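How a Skin Doctor's Magnifier Works

Have you ever stared at a freckle in the mirror and wondered what it looks like really close up? I do it all the time! Skin doctors have a special tool for that. It's called a dermatoscope (say it like this: DER-mat-uh-scope), and it's a magnifying glass with its own little light.
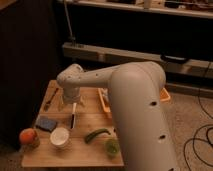 But a plain magnifying glass makes things bigger too, a reader named Kudov wrote to me. True, Kudov! The trouble is that skin is a bit shiny. Light bounces off the top and hides what's underneath. Many dermatoscopes have 2 filters that block the bounce, so the doctor can see colors and patterns just below the surface.

Does it hurt? Nope. The doctor holds it close to your skin, or rests it there, and looks. Sometimes it feels a little cold, and I giggled the first time (my ticklish spot is my shoulder). 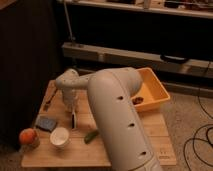
Why Look at a Mole?

Most moles are harmless, and lots of kids have them. Doctors like to check whether one is changing. When I went back in September, mine looked just the same as before – hooray! If you spot a mole that itches, bleeds or looks different, tell a grown-up.

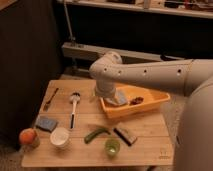
A robot arm reaching into an orange tray.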